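September, towel folding, notebook

Back on the Siltby policy this afternoon with the new grasp labels from Girkwood mixed in. Quick version: I like it! The training set is up to 2,380 demos now and the wrist cameras finally get the same weight as the head view (that was the bug I grumbled about last week, still my fault).

What I changed: edge grasps only count as good if the fingers close on the trim, and the final flap gets its own reward term. I dropped the smoothing on the gripper command too, it was making everything mushy.

Ran some 35 folds before supper. Misses are mostly double grabs, where it picks up two layers and then merrily folds the wrong thing. Varnunik does the same, so I'm starting to blame the labels over the network. Thick terry is kinder to it than I'd guessed, I think the fat border gives the wrist view something to lock onto.

Green towel, wrist view and head view:

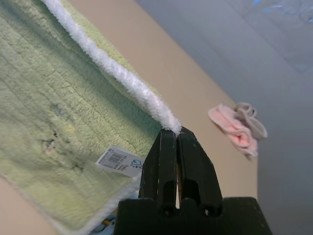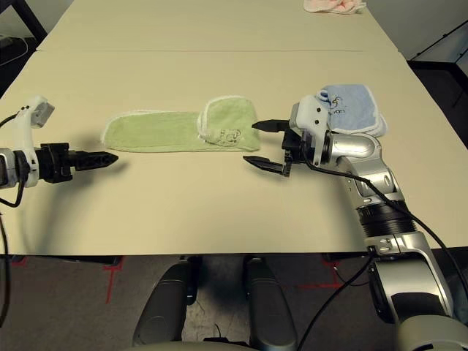
To do next

Rerun with the Ots checkpoint, same seeds. Relabel the double grabs. Try finger gap as an input, even if it's noisy. Oh, and back up the logs, the drive is nearly full again.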